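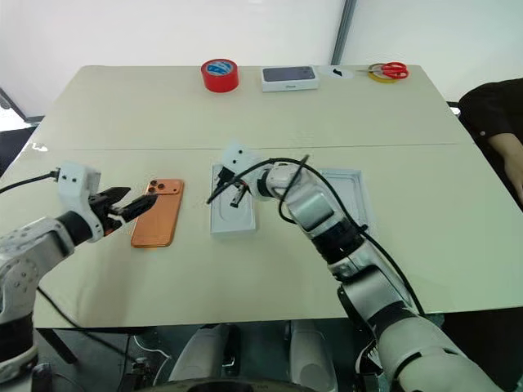
Geeta Grewal wants to know if it's worth keeping phone boxes at all, or if they just sit in the closet until you move and then go in the trash. She says she has thrown out every one she ever had and still sold the phones.

Fair question. Thread on boxing up a phone to sell, from somebody who keeps the boxes.

1/ I've sold five phones on Kumico. Three had the box, two didn't. The ones with the box went faster. They also got fewer messages asking if the phone was stolen. I can't prove the box did it.

2/ The one going out now has the orange-copper back and the three-lens camera. I put it up for $375 with the tray, the charging cable and the rest of the box. A buyer took it at the asking price.

3/ Before anything goes in a box: back up, sign out of your accounts, then erase. In that order. I did it backward once with an older phone and spent an evening on the phone with the buyer, reading him codes.

4/ Take the SIM out. Take the case off too, unless you're selling it with the case. Check the inside of the case for a transit card.

5/ Turn it off all the way. I charge mine partway first. The last one I sent out was at 83 percent, which was more than it needed.

6/ Clear a table. A light-colored one is good, you can see crumbs and hair on it before they end up in the box. Take the box apart and set out every piece before you start putting things back.

7/ On the table I lay the phone face-down and go over the back with a dry microfiber cloth. Then the camera lenses, one at a time. Then turn it over and do the screen last, right before it goes in.

8/ The tray is the part people lose. It's a white insert with raised edges, and it looks like packing material, so out it goes on day one. If you keep one piece besides the outer box, keep that.

9/ Cable. Mine is black with a metal connector end. It did not come with the phone. The listing says so, in the first line. If your cable isn't the original one, say that up front and nobody will be mad later.

10/ How to coil it: loose loops, about as wide as the space you have, ends tucked to the inside. Don't wrap it around your fingers and pull. A tight coil springs open and pushes up on whatever is on top of it. A twist tie is fine. No rubber bands, they go gummy in a warm mailbox.

11/ Keep the metal end away from the phone. I turn it so it points into a corner of the box. Phone glass and a loose connector are a bad mix over a few hundred miles of truck.

12/ If the lid won't close flat, something is in wrong. Take it all out and start over. Pressing on the lid is how I split the corner on box number two.

13/ The phone box is not a shipping box. It goes inside another one with an inch or two of padding on all sides. I use the brown paper that comes in other people's packages. Shake it. If it moves, more paper.

14/ Afaf Haddad adds that you should write down the serial number and take a picture of it before you close the lid. Yes. I keep mine in a note with the buyer's name and the tracking number.

15/ Mohit Vishwakarma asks about loose screen protectors and spare tips and so on. I leave them out. A box full of extras looks like a junk drawer when it's opened, and no buyer has ever asked me for them. If the protector is on the phone and clean, I leave it on.

16/ Where I keep the empty boxes: one shelf in the hall closet, nested where they nest, with the trays inside. Only for things I still own. Once the phone is gone the box goes with it, so the stack stays small.

17/ To answer Geeta: keep it if you sell or hand down your phones. If you use them until they die, recycle the box the day you get it.

18/ The listing had 2405 views before it sold, by the way, and a lot of the messages were "is this available." It said available at the top.

19/ Post office tomorrow morning. I still have to find the tape.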